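Table-Setting Tips for Recording Robot Examples

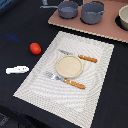

How many times should you record the same task?
Record 112 clean runs before you change the layout, then start a new set.

Lay the knife and fork parallel on the placemat, one on each side of the plate. Move the plate a little between runs – the system needs to see small differences. Leave the pots where they are until the set is done.

Throw out any run where you stopped for more than 4 seconds. Wipe the table every 2 sets.

Bellstead Kitchen Notes, updated 2 July 2023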